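**Fisora handheld gripper pair, 2022 revision, used for demonstration collection**

I bought the pair for bimanual imitation learning. The method is the usual one: a person does the task with a gripper in each hand, and a policy is trained on the recorded motion and wrist video. We ran 80 demonstrations of bow tie handling in February and kept 59. Most rejects were tracking dropouts when one hand passed over the other.

Build is adequate. The finger pads grip fabric well at low force, but small errors in jaw angle show up in the data as a width offset. Calibrate both hands before every session.

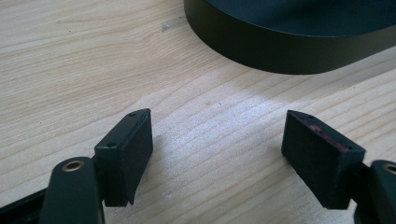 The offset matters more for thin straps than for rigid parts. Our first policy closed early on the strap and pushed it along the table. Bouchra Samir rewrote the width filter in Omeo, and the retrained policy closed at the right height in most trials. I would not credit the hardware for that - the stock filter is poor.

Cables are the main annoyance. They pull on the wrist during rotation, and after an hour the operator starts avoiding certain poses, so the dataset narrows. The Ragab pair is lighter but has more play in the jaws.
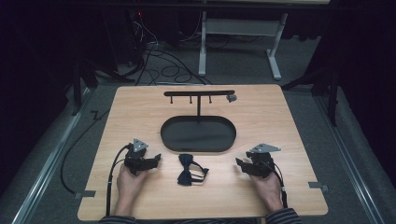
Can the two hands be trained separately and combined later?

We tried it and the result was worse. The hands lost timing at the handoff, and joint training fixed most of it.

Rating: 4 out of 5. One point off for the filter and the cables.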